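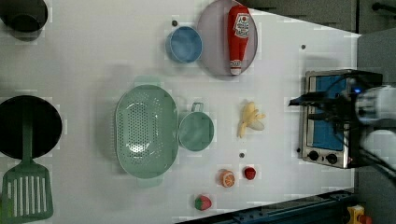
kevser_g
So my daughter turns four in February and I'm trying to decide whether to bring all the play kitchen stuff with us when we move to Grustville or just start over. We're going from a house to an apartment and I have 105 boxes on my list already, no joke. She'd live without the food, I think, but the black frying pan and the green slotted spatula go everywhere with her, including the bath. Did any of you purge toys before a move and regret it?

mapleporch
We purged. Regretted it for maybe a week. The kids got to the new place and played with the packing paper until Halloween. I'd keep one small bin and donate the rest.

Felista Biwott
Gonna disagree with mapleporch. My son was three when we moved and he asked about one specific dump truck for months. I ended up paying $49 for the same truck used – and he could tell it was a different truck! Moving is hard enough on them. Take all of it, toy kitchens don't weigh anything.

mapleporch
They don't weigh anything but they take up space, and she said apartment. Some of us have lived with a play stove in the hallway.

tikkanen_rd
Are you hiring movers or doing it yourself? That kind of decides it for me. We got quoted by Horier last spring and they charge by volume, so every bulky light thing costs you the same as books would. Our whole quote went down $383 when we got rid of the kids' plastic stuff and a futon. Mostly the futon, I'll admit.

kevser_g
Movers, yes. Not Horier, a smaller outfit called Nomell that my sister used. I'll ask if they do it by volume, didn't even think of that, thank you!!

Felista Biwott
If it's a futon vs. toys thing then ditch the futon lol. Also put her favorites in the car with you, not on the truck. Ours showed up almost a week late.

oldhouse_dee
Seconding the car. And let her pack that bin herself, even if it takes all afternoon and she packs one sock and a shoe. Mine is in middle school now and still has the sock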